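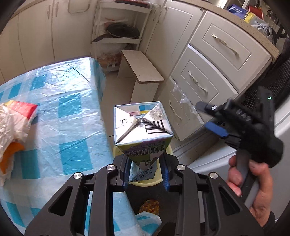
Penel: a student weather balloon with a camera on board
Final report, July 2023

What we set out to do

Our group wanted to send a small foam box as high as we could get it, take photos of the curve of the Earth, and bring the box home again in one piece. We had a budget of $800 and one term. We called the balloon Penel and got far too attached to it!

The payload

Everything had to fit in the box: a camera, a temperature logger, a battery pack and a Druler radio tracker. The finished payload weighed 800 grams without the parachute. Our first version was heavier, so we swapped the metal brackets for cable ties and cut the foam walls thinner (which we worried about, as batteries hate the cold). We used bright orange tape on the outside so it would show up in a paddock.

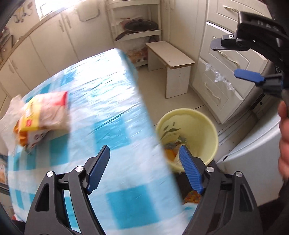
The tracker gave us the most grief. On the bench it sent its position every minute, but once the lid went on we lost half the messages. Moving the antenna to the underside of the box fixed it, and we were so happy with the result that we ran the test three more times just to watch the dots come in.

Launch day

We launched from the oval at Endale in March, after two weeks of waiting for the wind to behave. Filling the balloon took 27 minutes. It went up beautifully, and we could still see it as a tiny white speck long after we thought it would be gone. The tracker dropped out near the top of the flight, then came back on the way down, and you have never heard a minibus so loud.

Penel landed in a wheat stubble paddock outside Gurkora. The box had a cracked corner and everything inside was still running.

Results

The camera saved 231 photos. Most are blurry from the spinning, but eight are sharp and show a thin blue line of air with black sky over it. The temperature log has a gap in the middle where a plug worked loose, so we can't give a lowest reading. Next time we would glue the plugs, add a small fin to slow the spin, and carry a second tracker on its own battery.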